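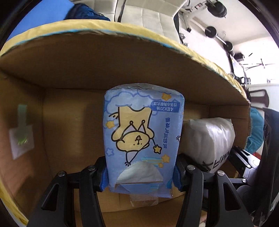

News > Automation > Standards and Practice

Revised handling guide sets limits for gripping soft packs

A revised practice guide for two-finger grippers, issued in June by the Velline working group, sets out how soft consumer packs should be held, moved and released. It replaces a shorter text that dealt mainly with rigid cartons.

The guide applies to hand-held gripper tools as well as to grippers mounted on arms. Soft packs, such as facial tissues in film, are treated as a separate class. For this class the guide asks for padded fingertips, contact on two opposite sides of the pack, and a closing force set by trial on the same product and pack size. Force values may not be carried over from one product to another.

Opened packs have their own clause. Fingertips should stay clear of the dispensing opening and of any flap, and the orientation of the pack at pickup has to be recorded. A pack held upside down is permitted, provided the record says so.

Picking from open cardboard boxes is also covered. The operator notes whether the box stands upright or lies on its side, and whether other goods share the space. Loose flaps may be left in place if the gripper can enter and leave without touching them – otherwise they are to be folded back before work begins.

The limits draw on 1558 recorded grasps supplied by Lollel and Choi. Of these, 128 were set aside for incomplete notes. The remaining records include 553 grasps on film-wrapped goods, which the group used to draft the clause on closing force.

Worn pads drew the most comment during review. The final text requires a visual check at the start of each shift and a change of both pads when either one shows a cut or a loose edge. Changing a single pad is no longer accepted.

The guide is voluntary. Sites already working to the earlier text may continue with it for 17 weeks. A separate annex on glass containers is in draft, and comments on it close on a Tuesday to be announced.

Related items
Murkorness updates its labeling rules for shared workcells
Draft annex on glass containers: scope and open points
Pad wear records: what to keep and for how long

Contact | Copyright Murkorness Automation News | Back to top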